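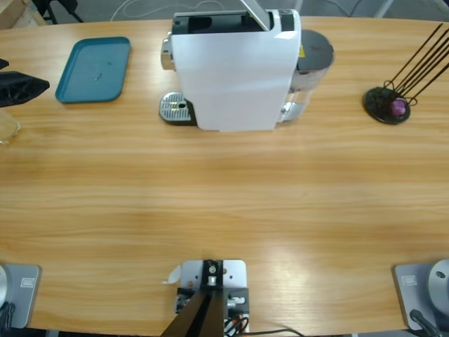

I was 14 when my aunt first let me have coffee after Sunday lunch, and it was mostly milk and sugar (I told everyone at school it was an espresso!). We'd all be squashed in at the back of Martinelli in Dilstead, which my uncle ran, and the coffee meant the children could stop fidgeting and the real talking could begin. Who'd sold what, who was getting married, who wasn't speaking to whom.

I've been thinking about those lunches a lot since moving to Ceswood, where people drink the stuff walking along the pavement. I do it too, I'm as bad as anyone. But I miss sitting down for it, so last January I started asking the neighbours in on Sundays at 2, coffee and whatever cake is going.

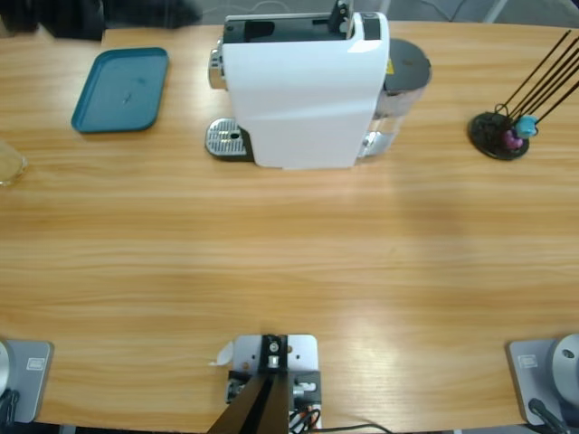
Loredana Sala thinks I've got it all backwards: it was never the coffee that kept everybody at the table, she told me, it was the washing-up waiting in the kitchen. She may have a point. My aunt could make one tiny cup last until somebody else had picked up a tea towel.

Still, people come, and they stay. Fulvio Costa brings a lemon cake and then eats most of it. Viola Benedetti turned up once to borrow a ladder and was still talking at six, with her coat on.
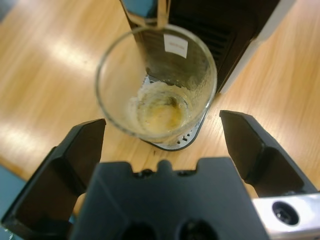
The first few weeks were a bit stiff, mind you, all weather and bin days. Then somebody brought up the old cinema and off we went, everyone shouting over everyone else, just like Dilstead. I was so happy I forgot to cut the cake.
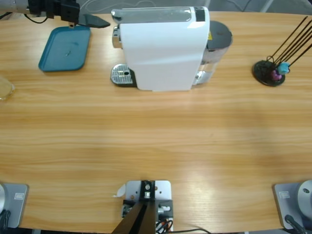

We're having the Christmas one a day early, on 21st December, and I've promised my aunt's almond biscuits. I still haven't found the recipe.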